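Questions people ask before they hire a Truremon cell

Reading time: 5 minutes

We use cookies to remember that you dislike cookies. Accept or manage.

Last revised 11/07/2024 by Colleen Turcotte, Stenau

What do I get for my money?

A Truremon is a bench-sized cell with two arms, a frame, fabric walls and the Zonolier software that tells the arms what to do. We deliver it, bolt things together, swear at it for a morning and leave you with a working bench. You supply the power, the floor space and a job you are tired of doing by hand.

What can it do on the first day?

Drinkware, mostly. Every cell comes with the dish rack routine, which we chose as the starter job when we found out how much of the hospitality trade consists of moving cups from one place to another. Mugs, plastic cups and glasses are all covered. It is a dull job, and dull jobs are what you are paying for. 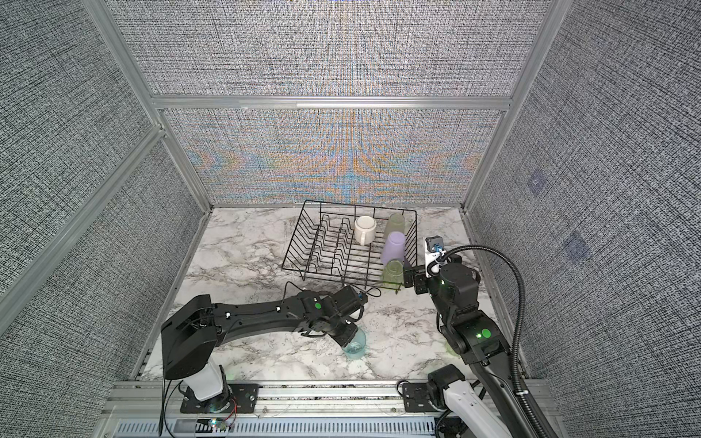
Baloch, who had a cell on trial through May, wrote to say that the arms were fine but the quote was not: the first figure left out delivery and the second left out the training session, and would we kindly send one number next time. We now send one number. It is 3,339 a month, in pounds, with delivery and training in it.

Is it quicker than a person?

No. A teenager with a summer job will beat it over ten minutes. The cell catches up over a long evening, when the teenager has gone to look at their phone. If speed over a short burst is what you need, hire the teenager.

How long is the contract?

The shortest hire is 12 months. We tried shorter ones and spent most of our lives in a van.

Will it break my glasses?

It may break one or two while you are setting the grip, so please don't start with your grandmother's crystal. The grip setting is a slider in Zonolier that goes from "egg" to "jar lid". Begin near the egg end and work up. We cover breakages during our own visits, and after that they are yours.

Do I need to know any programming?

You need to be able to drag a box across a screen and to read a warning before you click it away. Most people manage the first. Training takes a morning, and there is a phone line for the afternoon.

Does everything have to be lined up neatly for it?
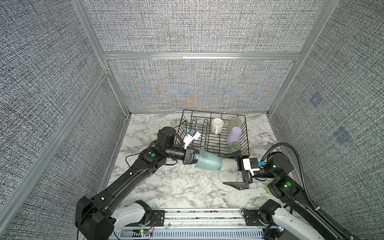 Our sales leaflet used to say "any cup, any way up", and our engineers asked for it to be changed. The current wording is "most cups, most ways up", which sells less well but lets them sleep. Upright things are the easy end of the job. A tumbler held on its side, as the left arm has it by the rack, takes more care in the set-up, because you have to tell Zonolier which end is open and which way you want it to finish. Allow yourself an extra hour for each awkward shape – two if it has a handle.

How much looking after does it need?

Wipe the tabletop, check the bolts on the mounting plates once a month and keep the cables out of reach of anyone with scissors. We service the arms every 1,000 working hours, and that visit is included in the hire.

Can I buy one outright?

You can ask. We will say no, politely, and send you the hire form again.

Who do I ring when it stops?

The number is on the sticker inside the lid of the control box. Please read us the error code before you switch it off and on, as we shall only ask you to switch it off and on.

Sign up to the Stenau newsletter for product updates. Unsubscribe at any time.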